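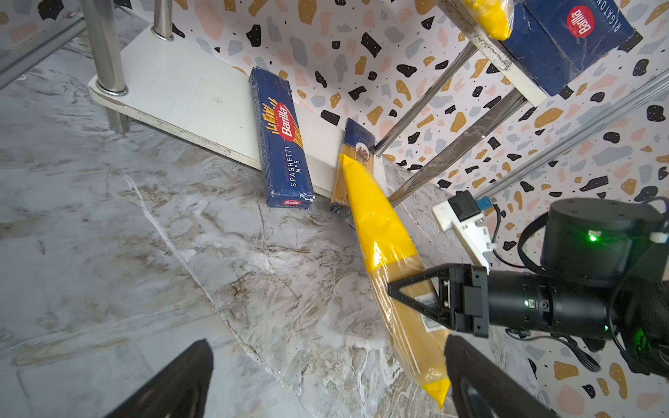
Figure 4. Wrist view in the shelf-stocking booth, with a blue spaghetti box and clear spaghetti packages below the upper shelf.

4.2 The pasta shelf task

Of all the tasks our students put together in the September term at Nernwood, the pasta shelf was the one they kept coming back to, and we have a soft spot for it ourselves. So-yul Kong suggested it after a shopping trip, and the class liked that everyone already knew what a tidy grocery shelf should look like. Long packages are awkward things to grab – they tip, they slide, and the clear ones can be hard to pick out from certain angles.

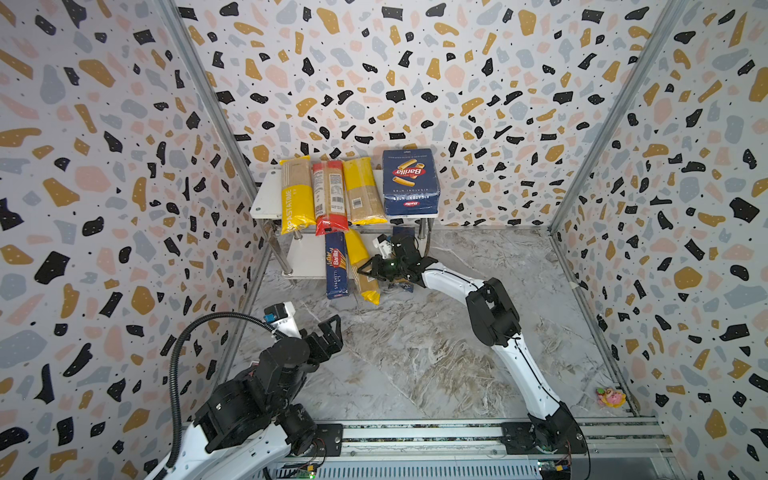
Figure 5. The booth with both arms on their rail and the small two-tier rack against the back wall.

Each pair of students drove the arms by hand for 200 episodes, taking turns so that one person steered while the other kept notes. Fedir Semeniuk wrote the note sheet, and we ended up using it for every other task in the course. We asked the pairs to write down what they had been trying to do whenever a grasp was given up, even if it felt a little silly at the time, and those remarks were a great help when we sorted the episodes later on.

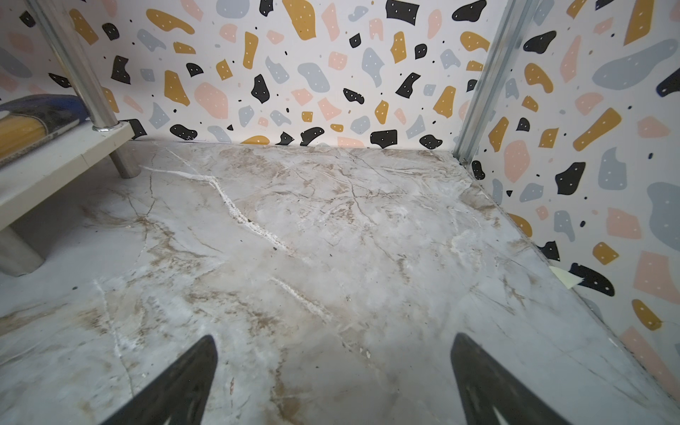 The wrist views were stored along with the fixed view, and the students trained one policy with them and one without. Most of the pairs expected the fixed view to be enough, and there was a good deal of friendly arguing over it! With the wrist views included, the policy finished 62 percent of its test runs, and the arguing moved on to the remaining ones.
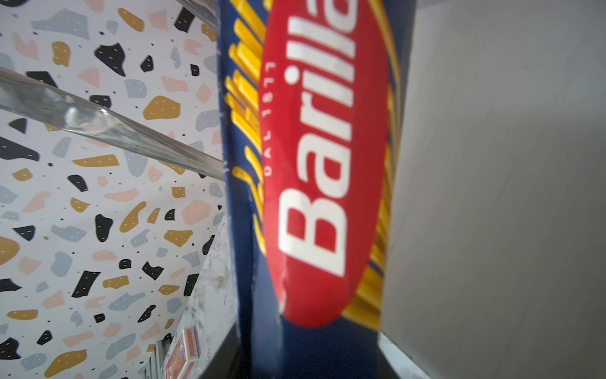
We had also hoped to compare different starting layouts, but the term ran out on us, so that part was handed over to the Pidcombe group.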